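Resetting a Shared Meeting Room: Project Report

Course module: Workplace Routines
Site: Werkora building, Ondthorpe

Background

The large meeting room at Werkora is booked by several groups during the week. People leave things on the table, and the next group pushes them aside and starts work. Our group was asked to look at what collects on the table and to write a short reset routine that anyone could follow at the end of a booking.

We visited the room 13 times in December, mostly late in the afternoon. We called the project Taker, after the person who takes the last turn at the table.

What was on the table

Most of what we found was small. There was usually an open box of odds and ends, some paper, a few markers and something to read. The cloth was the item that caused the most discussion. It takes up more space than anything else when it is left open, and people put papers down on top of it.
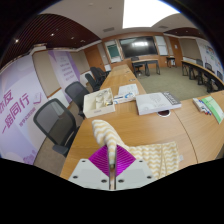
Method

We wrote a first version of the routine and tried it on a Monday. Each of us did the full reset alone while another member kept time. The slowest run was 29 minutes, mainly spent deciding where things should go. After we agreed on fixed places the slowest run was 21 minutes. That is still long for a room people want to leave quickly, so we cut two steps that made little difference.

The final routine is:

1. Fold the cloth in half twice, on the table, and smooth it from the middle out.
2. Put small loose items back in the box.
3. Put books and booklets in one stack, largest at the bottom.
4. Cap the markers and keep the eraser with them.
5. Keep the cable opening clear.
6. Push in the chairs.

Observations

Folding was harder than expected. The zigzag pattern helps a little, as you can line up the stripes, but the lower end tends to bunch while you are working on the top. A rectangle with one crumpled end still needs another pass. The label is a useful guide – if it sticks out at the side, it can be tucked under on the last fold. 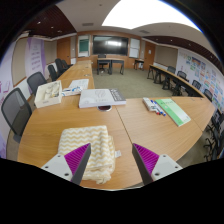
The cable opening also needs attention. A thick book is easy to set down over it, and then the next person has to move the book before plugging in. We talked about marking the spot with tape but decided against it, as the Sperling office next door had tried tape and it left residue on the wood.

Markers were simple. Once they had a place beside the green and white booklet, everyone in our group put them back there.

Limits

We only tested the routine on ourselves. We do not know whether other groups would follow it without being asked. We also did not look at the cabinets.

Next steps

A printed copy of the routine will go on the inside of the door. We would like to repeat the timing with people from outside the group, and to try a smaller box with a lid.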